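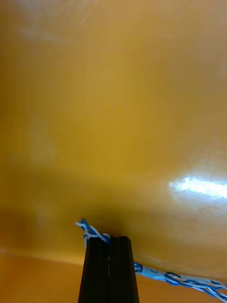
Snagged leads and stopped arms: your questions about Porka

Since the stoppages in May we have had a good many messages from people at Vanstead and at the Bateo site, all asking much the same things, so we thought it kinder to gather the answers in one place where you can find them again. If yours is missing, do write to Reiko Kawaguchi and we'll add it.

What went wrong in the first place?

Porka is our two-armed picking cell, and its job is to gather the parts for one kit: solenoids, round circuit boards and wiring. On the day of the first long stoppage one arm let go of a twisted cable, or believed it had, and set off towards its next pick with a loop still hooked over a finger. The cable went tight, dragged its neighbours along with it, and the arm tripped its force limit and stopped. Nothing was thrown and no one was hurt, I'm very glad to say, but a connector was pulled off its leads and we lost most of the afternoon.

Why didn't the gripper know it was still holding something?

It only knows how far apart its fingers are. A loop resting over the outside of a finger doesn't change that distance at all, so as far as the software was concerned the fingers had opened, closed again and were quite empty. We had tested for dropped parts very thoroughly (300 picks of every item!) and had rather forgotten to test for parts that won't leave.

Is it only the cables, or do the solenoids do it too?

The solenoids can do it as well, I'm afraid. They have long thin leads with a plug on the end, and a lead will find its way between the fingers if it's given half a chance. The boards have given us no bother of this kind.

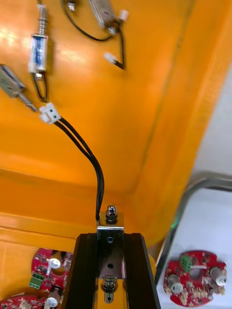
Olga Palacios would like it known that she asked for shorter leads well before any of this happened, and that she still thinks a lead folded back and tied would prevent more stops than any change to the program. We agree with her about the folding, and it is now part of loading the trays.

What has been changed?

After each release the arm now lifts slowly, pauses, and checks whether it feels any pull. If it does, it lowers again and waits for a person. The force limit has come down to 36 newtons during that lift, and the two arms no longer move at the same time when either one is over the wiring. We ran 2,000 cycles this way before handing the cell back, and Eusebio Cifuentes went through the log of every stop.
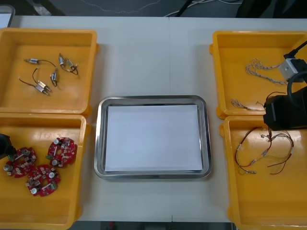
The arm has stopped with a cable on it. What should I do?

Please don't tug it, however tempting it looks. Press the emergency stop first, even if both arms are still, because an arm that is merely waiting can start again. Then support the cable with one hand, slip the loop off the finger with the other, and look along the whole length for a pulled crimp or a loose plug. Anything doubtful goes in the reject box. Reset only when your hands are well clear, and write the stop in the book by the door.

Can I go back to the old speed if we're behind?

No, and please ring Aitana Marín before you're tempted. The slower lift stays in until the next review, at 4,000 cycles.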